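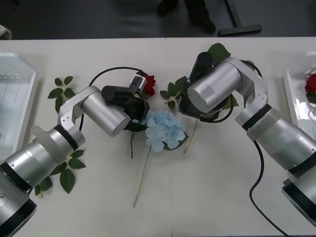

Brukthorpe has a new set of house rules for its two-armed robot benches, and the document runs to 12 pages, four of them on the subject of where people may stand. The rules came into force on 19/09/2020, a Saturday, when presumably few were around to break them. Artificial flowers are the standard test load. A red rose or a hydrangea head has to be handled with both arms working over the same white tabletop, a clear tray at either side, and any shoes on the floor beyond the far edge are now covered by section two.

Gaurav Jaiswal, who wrote most of it, wanted a single page. "Then we got to cables," he said.

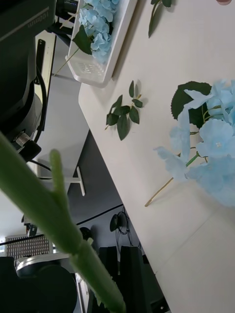

Cables take up a page and a half. Operators must move each arm through its full reach before a session and watch what the slack does. Loose stems are to be cleared between runs - a rule that drew more written comments than the emergency stop.

The stop gets one paragraph. It must be within reach of whoever is standing closest, and it must be tested daily.

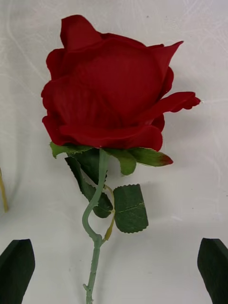 Grip limits are set per item, with the lowest reserved for petals. The Zurkon team asked for an exemption on the grounds that silk doesn't bruise. It was refused.
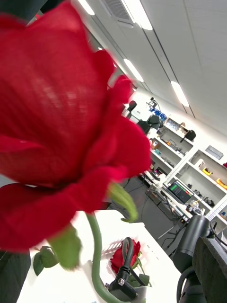 Umesh Negi will audit the benches in November, beginning with section two. His main interest is the operator who drifts in to get a better look. With a rose close to the lens and dark clothing just past the edge of the view, a wrist camera can show how near that is, and he plans to pull 20 clips from each bench. Benches that fail get a second copy of the rules.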